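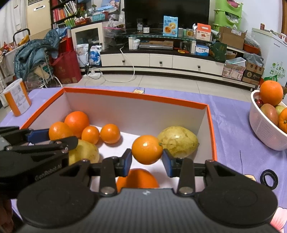 Why are some oranges still green when they are ripe?

The green comes from chlorophyll in the peel, and it fades only when the nights turn cool. In places that stay warm all year, an orange can be sweet, juicy and fully ripe with a skin as green as a lime's.

Print | E-mail
Reading time: 4 minutes

The orange

The orange is the fruit of a small evergreen tree in the citrus family, grown wherever winters are mild and there is enough water. The name usually means the sweet orange, Citrus sinensis, though the bitter orange, used for marmalade and perfume, shares it. Botanists call the fruit a hesperidium, a special kind of berry with a leathery rind and an inside divided into segments. Each segment is packed with tiny juice sacs, and every one of those sacs is a swollen hair growing inward from the wall of the segment. It is a wonderful thing to look for the next time you pull one apart!

Origins

Citrus is a tangled family. The sweet orange is a very old hybrid, with pomelo and mandarin in its background, and it was brought into being in Asia, most likely in or near southern China. The pomelo gave it size and a thicker rind, while the mandarin gave it sweetness and deep color. Grapefruit came much later, in the Caribbean, from a cross between a pomelo and a sweet orange, so it has pomelo on both sides of the family.

Bitter oranges reached the Mediterranean first, carried west through Persia and the Arab world, and were planted in courtyards for their scent and shade. Sweet oranges followed centuries later and were a luxury for a long time in northern Europe, where wealthy households built heated glass rooms (orangeries) to keep the trees alive through the winter.

The word has traveled almost as far as the fruit. English took it from French, and behind that lie Arabic, Persian and Sanskrit forms, most of which started with an n. The fruit gave its name to the color. Before that, English speakers got by with "yellow-red" and similar terms.

Color and ripeness

Young oranges are green everywhere. As the fruit matures, the chlorophyll in the outer peel breaks down and lets the yellow and orange pigments, called carotenoids, show through. This takes cool nights. Fruit left on the tree into warm spring weather can even turn partly green again, a change called regreening, with no harm done to the taste. Valencia oranges are well known for it.

Blood oranges have a second trick. Their red flesh comes from anthocyanins, the same group of pigments found in blackberries, and these develop best where warm days are followed by cold nights. A blood orange grown in a steady, warm climate may show hardly any red at all.

An orange does not go on getting sweeter after picking the way a banana does. Growers therefore test the juice while the fruit is still on the tree, measuring the balance of sugar and acid.

Main groups

Navel oranges have a small second fruit tucked into the blossom end, which makes the "navel." They are seedless and easy to peel, and they can only be multiplied by grafting – every navel tree is a cutting of a cutting, going back to a mutation in Brazil.

Common oranges, including Valencia, are the great juice fruits. Valencia ripens late and hangs well on the tree, so blossom and ripe fruit often share a branch.

Blood oranges include Moro, Tarocco and Sanguinello, and have a berry-like edge to their flavor.

Acidless oranges are mild and very sweet. They are mostly eaten fresh and close to where they are grown.

A grove through the year

The grove at Brivholm makes a lovely case study. It holds 3,000 trees on a gentle slope above the village of Sison, nearly all of them navels and Valencias, with 2 rows of bitter orange along the lower road. The blossom opens in March, and the scent carries down to the houses in the evening. Most of the flowers drop without setting fruit, which is normal for citrus and alarming to anyone seeing it for the first time.

Grower Yasaman Daneshvar keeps the handwritten grove book, which lists 444 trees grafted onto trifoliate rootstock after a hard frost. Trifoliate orange is a thorny relative that loses its leaves in winter, and it passes some of its cold hardiness on to the tree above. A few rows at the top of the slope carry a local late orange known as Kunurano, thin-skinned and full of seeds, which goes almost entirely into the marmalade sold in Sison.

In the kitchen

The colored outer layer of the peel, the zest, holds the scented oil, mostly limonene. The white pith beneath is bitter but rich in pectin, and it helps marmalade set. Whole oranges keep for a week or so in a bowl and a good deal longer in the refrigerator. Pick ones that feel heavy for their size – weight means juice.

See also: Bitter orange; Mandarin; Pomelo; Grafting

Get new Ultia Plant Guide articles by e-mail. You can unsubscribe at any time.

This site uses cookies. Accept | Settings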